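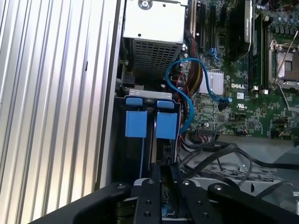 Wednesday, September 4, 2019

Budget day, more or less, and I've promised everyone I'd write the numbers down this time so we don't go round in circles like we did in July. The disassembly cell needs a second gripper before it needs anything else. I know the camera people would love a new camera (so would I!), but one gripper for every job means we stop each time we change fingers, and the old Dell towers want a slim pair for the cables and a stout pair for the drive cages.

Undora came back at $3515 for the gripper with the wrist plate, freight extra. Drorkel are cheaper on paper, but their fingers are sold separately at $800 a set and we'd want two sets at least, so I've asked them for a proper all-in quote. Lovely fellow on the phone, very patient with me.

Still to price: a tool changer from Iturra, roughly $1000 if the old catalogue is any guide, and a box of spare finger screws, which we go through like lollies.

Quotes are only good for 30 days, so please scribble your objections in the margin soon. I'd also like someone to check whether the Gikeo controller has a spare port for the changer. I had a look at the manual over lunch and came away none the wiser.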